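Calado table stand with tray – my review after one winter

I bought the Calado stand for hanging small things to dry and to keep them in one place, and I use it nearly every day.
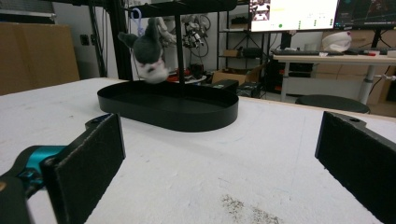 The model I have is the black one: oval tray, one thin pole in the middle, one bar on top. I paid 143 dollars for it at Prallwood, which I find a lot for so few parts. The same shop sells a stand from Brelell for less, but that one has no rim on the tray, and I wanted a rim.

Assembly took me ten minutes. The pole screws in from under the tray, and the bar sits on top with one small bolt. The instructions are only drawings, and drawing 3 shows the bar the wrong way around. I had to take it off again. After this correction it is straight and it does not turn by itself.

The stand weighs 672 grams on my kitchen scale. For soft toys this is enough. My daughter's plush animals go on it one at a time after washing, upside down, with a loop clip on the bar, and the tray catches the drops. With a wet winter glove on the far end of the bar it starts to lean a little. The box says the bar can carry 200 grams and I would not try more.

The tray is easy to wipe, but black is not a practical colour. Every bit of lint shows on it, and if your water is hard, you will see white spots too. I wish they would offer it in grey. The rim is low, so please do not move the tray when there is water in it – I did this once in April and had to change my socks.

No clips come in the package. I use some from Grolby that I already had. They hold well, though they slide on the bar when the toy is heavy on one side. A few small notches in the bar would solve this.

Would I buy it again? Yes, but I would wait for a sale. It takes little room on the table, the paint has no scratches after one winter, and I don't find damp toys on my radiator any more.

Four stars out of five. One star is missing for the price and for drawing 3.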